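Kitik gehen wieder auf Tour: elf Abende im Juni, nur zwei Stimmen und zwei Gitarren

Pressemitteilung, April 2021

Ja, wir trauen uns! Nach einer gefühlten Ewigkeit im Proberaum packen Wanpen Rojanasak und ich (Chutima Chareonsuk, die mit der tieferen Stimme und den schlechteren Karten beim Mau-Mau) im Juni wieder die Gitarren ins Auto. 11 Abende haben wir zusammen, alle klein, alle bestuhlt, alle nur zu zweit. Los geht es im Kulturhaus Trellero, Schluss ist im alten Ballsaal von Clandthorpe, und dazwischen liegen Orte, in denen wir noch nie gespielt haben und auf die ich mich fast am meisten freue.

Wer uns von früher kennt: Kitik waren mal zu fünft. Mit Schlagzeug, mit Bass, mit einem Akkordeon, das auf jeder zweiten Autobahn umgefallen ist. Die alten Lieder spielen wir trotzdem, nur eben ausgezogen bis aufs Hemd. »Fährgeld« ist jetzt ein richtiges Duett geworden, und »Moser« (unser Lied über den Nachbarshund, nach dem ständig gefragt wird) hat endlich die dritte Strophe zurück, die auf der Platte rausgeflogen war.

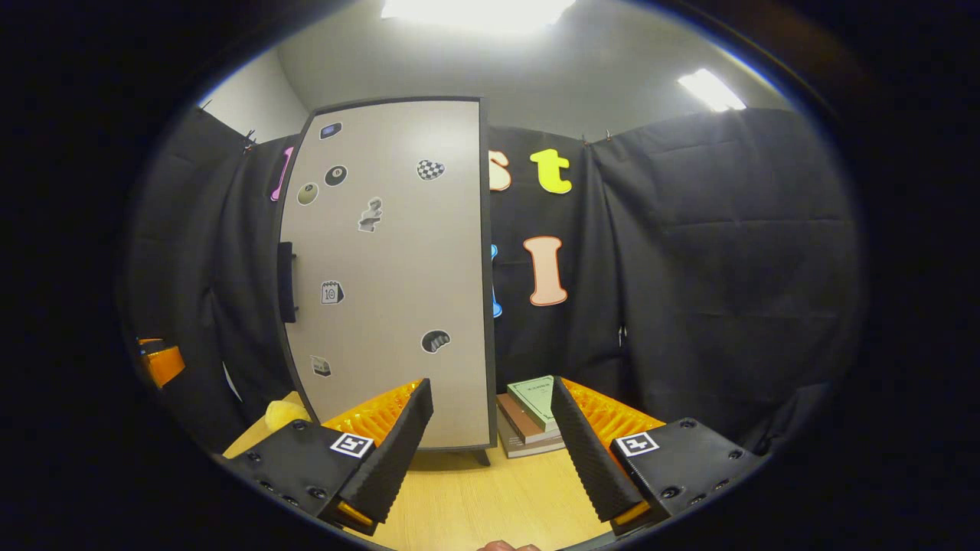
Dazu kommen neun neue Stücke, die wir über den Winter geschrieben haben. Die meisten sind am Telefon entstanden, Wanpen hat mir morgens etwas vorgesummt und ich habe mittags zurückgesummt, und irgendwann stand da eine Melodie, von der wir beide behaupten, sie sei von uns. Zwei davon sind Wiegenlieder, eins ist ziemlich wütend, und bei einem singe ich zum ersten Mal auf Thai, worüber meine Mutter mehr zu sagen hatte als jede Kritik vorher.

An drei Abenden sind wir nicht allein. In Trellero eröffnet Prapai Thammasiri, der gerade sein erstes Soloprogramm fertig hat und Fingerpicking spielt, dass mir schwindlig wird. Die beiden letzten Konzerte beginnen die Geschwister Boonsong und Jaruwan Yensuk mit Geige und Harmonium. Als Zugabe singen wir dort alle vier zusammen, das haben wir schon fest versprochen! 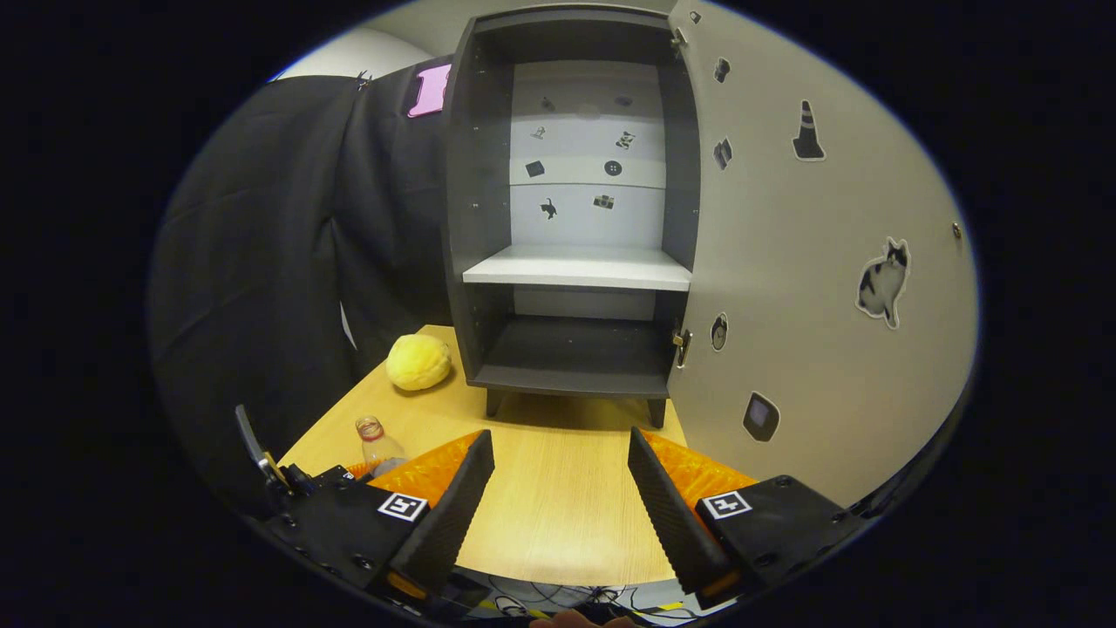 Ein neues Album gibt es auch, jedenfalls fast. Es soll »Halbe Treppe« heißen, aufgenommen haben wir es in sechs Tagen, live und ohne Kopfhörer, mit allen Stuhlknarzern drauf. Zur Tour bringen wir es als kleine Auflage mit, 1020 Stück, von uns beiden nummeriert und unterschrieben. Im Titellied geht es um eine Wohnung, aus der jemand auszieht, und am Ende um eine Schranktür, die offen stehen bleibt, ganz weit auf, so wie die rechte auf dem Foto. Genau diese Zeile wollte Wanpen übrigens streichen. Ich habe gewonnen.

Der Vorverkauf läuft ab sofort direkt bei den Häusern. Überall gilt freie Platzwahl. Fällt ein Abend aus, bleibt die Karte für den Nachholtermin gültig oder wird erstattet, ganz wie ihr wollt.

Für die Presse: Hörproben, Texte und die vollständige Terminliste schicke ich gern zu. Für Interviews sind wir beide zu haben, zusammen oder einzeln, am liebsten am Nachmittag.

Kontakt: Chutima Chareonsuk, Kitik, Postfach 1234, Clandthorpe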